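# An afternoon at the Aigner open day in Clorkthorpe

6/21/23

We took the slow train out from Brallbridge, which gave me plenty of time to wonder whether I'd understand a word of what I was about to see. I needn't have worried! The people at Aigner were lovely from the moment we came up the stairs, and they had clearly explained all of this to visitors before.

The upstairs room is where they teach the robots by hand. A person holds a pair of lightweight handles, moves them the way they'd move their own arms, and the robot's two arms follow along a moment later. Every run gets saved, and once they have enough of one task (they like to have 2,000 before they start training) the robot has a go at doing it alone. The group I visited with was 30 strong, so we took turns at the rope while one of the operators worked and another answered questions — and there were a lot of questions.

What surprised me most was how ordinary the objects were. I'd pictured gears and bolts, I suppose, and it was the sort of thing you'd clear off your own table after supper. The operator told us that small, slippery things give the most trouble, and that she has learned to come in low and slow, with her elbows tucked in.
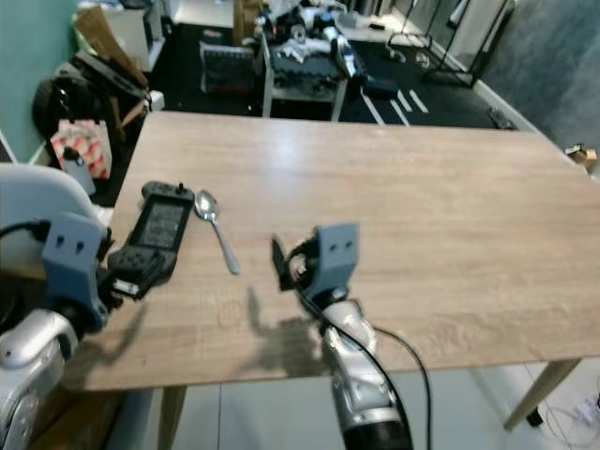 I got five minutes at the handles myself, later on, and my goodness, it's harder than it looks. You don't feel the weight of anything, so you have to judge your grip entirely by eye. I squeezed far too hard, let go far too soon, and then did rather better on my third try, which got me a small round of applause from a family who had come over from Incombe. My run was saved with all the others, fumbles included.

There was coffee downstairs afterward, and very good ginger cake. They're planning another open day in December, and you need to sign up ahead of time at the front desk.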